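Rollen statt stapeln: Zu Besuch bei Gobnait Corrigan

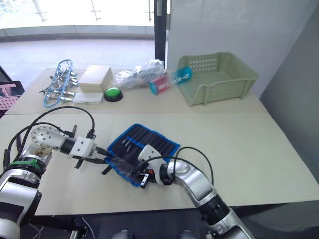 Angefangen hat alles mit einer Gartenschere. »Die lag jahrelang lose in der Kiste, und im November war sie stumpf wie ein Löffel«, erzählt Gobnait Corrigan und lacht. Heute näht sie in Gralldale Werkzeugrollen, jede nach Maß, und wer ihr zuhört, möchte sofort die eigene Schublade ausräumen!

Am liebsten arbeitet sie mit gewachster Baumwolle. »Die riecht gut, die knistert, und nach einem Jahr sieht sie noch schöner aus als am ersten Tag — ich könnte stundenlang davon reden.« Für den Geigenbauer Hideaki Maruyama hat sie gerade eine Rolle mit 49 Fächern fertiggestellt, ihr bisher größtes Stück. Vier Anläufe brauchte der Schnitt.

Und was kommt als Nächstes? »Ein Kurs für Anfänger«, sagt sie. »Gerade Nähte, ein Band zum Zubinden, fertig. Das schafft man an einem Nachmittag, auch auf Omas alter Maschine!«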